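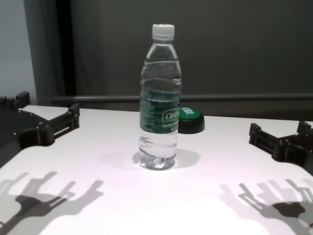

A bottle of water on a white table.

Film night returns with Mabuza

Our new season opens on 5th May with Mabuza, and we couldn't be happier to have got hold of it! If you missed it in the cinema (most of us did, it came and went so quickly round here) then this is your chance to see it properly, on a big screen, with other people in the room.

For anyone who hasn't come across it, Mabuza is a mountain rescue drama set over one long night in a storm. A supply lorry goes off the pass road, the only team close enough to reach it is a person short, and the radio keeps dropping out. That's more or less the whole plot, and it grips from the first minute. There's very little music, so you hear every boot on loose stone and every bit of breath, and the long climb in the middle is as tense as anything we've shown. A few of us watched it ahead of booking and not one cup of tea got drunk while it was hot.

What makes it special, though, is the quiet half hour at the start, before the call comes in. The team eat, argue over whose turn it is to dry the ropes, and fall asleep in chairs. By the time they're out on the hill you know them well enough to worry. It's a 12A, with some swearing and one nasty fall that might upset younger children.

Doors open at 7 and the film starts half an hour later. Tickets are £6 on the door or in advance from the library desk, and members get in free as usual. Please bring your card, as the list we keep at the door is always a bit behind. We'll have the short film Kidon beforehand, a lovely hand-drawn piece about a lighthouse dog, so do try to be in your seat for the start.

The rest of the season is looking very good too. After Mabuza we have Jumano, the desert railway film that so many of you put on your suggestion slips. It's subtitled, long, and gorgeous to look at, and there will be an interval with ice creams. Then comes Zernodex, which is something else altogether: a daft, noisy science fiction comedy about a cleaning crew on a space station, made on a tiny budget and all the better for it. You can see the cardboard in places and it doesn't matter one bit.

Last season went better than we'd dared hope. We sold 1387 tickets, up from 1071 the year before, and the extra money has gone on the new speakers. If you struggled to hear the dialogue in November, please come back and give us another go, because the difference is huge. The left-hand side of the hall used to be a dead spot and now it's where we'd choose to sit.

A couple of small things. The side gate will be locked, so come in by the front. The car park fills up early and the chapel has kindly said we can use theirs, but please leave the space by the ramp clear. Cushions are welcome, as the chairs haven't got any softer.

Suggestion slips for the autumn season will be on the table by the door. Old films, new films, silent films, anything you'd love to see with a crowd, write it down and pop it in the box.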